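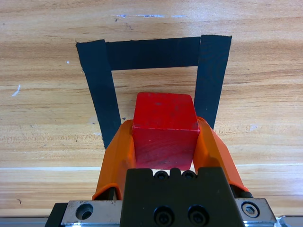

Myung-ja Pyo nos escribió hace poco que llevaba tres meses buscando una escuela donde le dejaran equivocarse en coreano, en portugués y por fin en español, y que con nosotros lo había conseguido la primera tarde. Le dimos las gracias y le pedimos permiso para contarlo, porque resume bastante bien lo que intentamos hacer en Zirnora desde que abrimos.

## Quiénes somos

Zirnora es una escuela de encuadernación y papel. Empezamos siendo 2 personas con una prensa prestada, un bote de engrudo y muchas ganas de enseñar lo que habíamos aprendido en el taller Bittencourt, que cerró y nos dejó (además de una pena enorme) casi toda su herramienta: plegaderas de hueso, un telar de coser con el husillo algo torcido y una cizalla que pesa lo que pesa y que subimos por la escalera en una tarde que todavía nos duele en la espalda.

Hoy el equipo lo formamos 11 personas. Unas venimos de las bellas artes, otras de la imprenta, y una dejó la contabilidad en noviembre y no ha vuelto a mirar una factura con cariño. Damos las clases en español, aunque en los descansos se oye de todo, ¡y nos encanta que sea así!
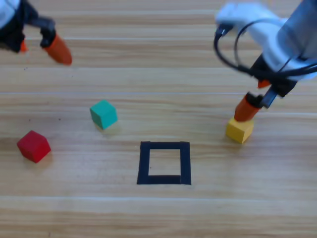 Cuando alguien llega por primera vez, lo normal es que empiece por un cuaderno sencillo, cosido a tres agujeros, con la cubierta de cartulina. Parece poca cosa y, sin embargo, en ese cuaderno está ya casi todo: la dirección de la fibra, la tensión del hilo, la paciencia de esperar a que la cola tire antes de abrirlo para presumir en casa. Después vienen la costura copta, el lomo redondeado y, para quien se anima, la piel, que tiene sus manías y pide un curso entero para ella sola.

Los grupos son pequeños y las clases largas, de cuatro a ocho de la tarde, con una pausa para el café que a veces se nos va un poco de las manos. El material está incluido. Solo os pedimos que traigáis un delantal y, si lo tenéis, algún libro descosido al que le tengáis aprecio.

También guardamos una biblioteca de muestras que ya pasa de los 400 papeles, muchos de ellos regalo de antiguos alumnos que se acuerdan de nosotros cuando viajan. Se puede consultar sin cita durante el horario de clase.

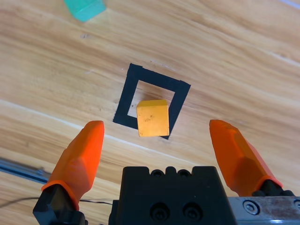

## Con quién trabajamos

Compramos las telas de encuadernar a Dindberg, que nos sirve desde el principio y que ha tenido con nosotros una paciencia infinita en los años flojos. Con Zevance, la librería de la esquina, organizamos cada primavera un arreglo de libros abierto al barrio: traéis el vuestro, lo miramos juntos y, si la reparación es sencilla, os lo lleváis cosido esa misma tarde.

Si queréis conocernos, pasad cuando os venga bien a partir de las cuatro. El timbre suena bajito, así que llamad dos veces.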